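Flellgate Hand Unit — Shop and Home Chore Trials

Home > Equipment > Hand units > Flellgate

In stock. Ships from our Womard workshop.

So, can a machine do the dishes yet? I get asked this more than anything else about the Flellgate, and my answer is still "some of them, slowly, if you're patient." I sell the thing and I'm telling you that up front!

The Flellgate is a hand-held gripper. You hold it, you do the chore with it, and the recording of what you did goes off to train whatever arm you've got at home or on the bench. I started out with folding towels (bad idea, start with cups) and moved on to the stuff a small shop would want, like sorting bolts into bins, wiping down a counter and pressing a button on a box and letting go again. Button presses came along quickly. Towels are still a mess.

What I tell people to expect after roughly 200 recordings of one chore: the arm gets the easy version right most of the time, and then you move the cup to the other side of the sink and it acts like it's never seen a cup. More recordings help. More variety helps a lot more — different rooms, different lights, different people holding the unit.

What's in the box
Flellgate hand unit, assembled
2 spare finger pieces
Zenell charging lead
Printed marker cards
Quick start sheet

Battery: 18 hours standby
Warranty: 20 months
Software: works with Esfahani Recorder, free download

Updated 20th April: the finger pieces now clip in without the little screw. If you bought before then, the old ones still fit, just keep the screwdriver handy. A softer set for glassware should be ready in July.

Would I buy one to get out of housework? No, you'll do more housework, at least for the first month. For a shop with one boring job that never changes, though, I'd say go for it, and write to me first if you're not sure your job is boring enough.

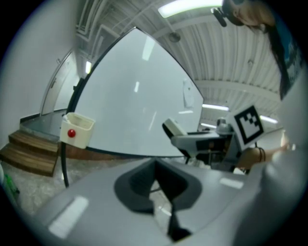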